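Open day at Volari, quick notes before I lose them

Got to the Fusdale site at 9, badge, coffee, straight upstairs. Volari is collecting demonstrations for a policy that builds sandwiches, and the visitors' route goes right past the tables. Carpeted room, smaller than I expected. Éabha Geraghty gave the talk and she talks fast, so forgive gaps.

Each run is one build, start to finish, driven by a person. The target is 400 good ones for this task. They had 94 when we came in. Bad grasps are kept too but tagged seperately.

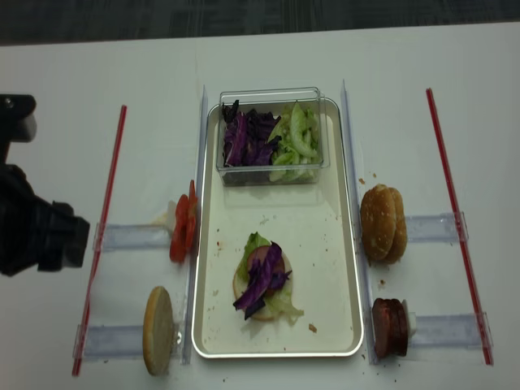
Burger build, cabbage on, tomato still in its holder.

Asked why everything stands on edge. Easier to pinch, she said, and the holders put each item back in nearly the same spot between runs. Nearly is what they want. Too exact and the model just learns the spot. Shredded stuff is the headache, never the same clump twice.
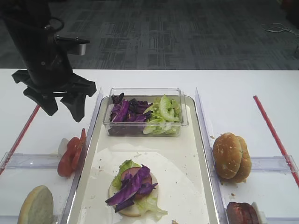 Corina Vlad, over my shoulder, wasn't sold: 400 runs on one table teaches you one table, and she would take half as many spread over 5 kitchens. Éabha agreed with some of that. The Shehu office starts its own set in August, differnt lighting, different counters.

Then the screens. Operators get a close view as well as the wide one, and both get logged with the arm positions. Labeling is done the same afternoon, 6 step names per build, in a tool they call Brivorell. Clunky but quick.

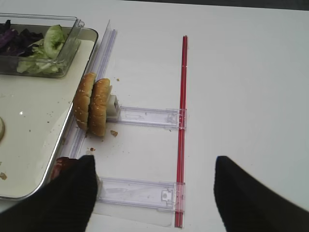 Close view, bun side of the tray.

Didn't get to try driving, the line was too long. Lunch was sandwiches, human made. Slides are supposed to go out by email, will add a link when I get them.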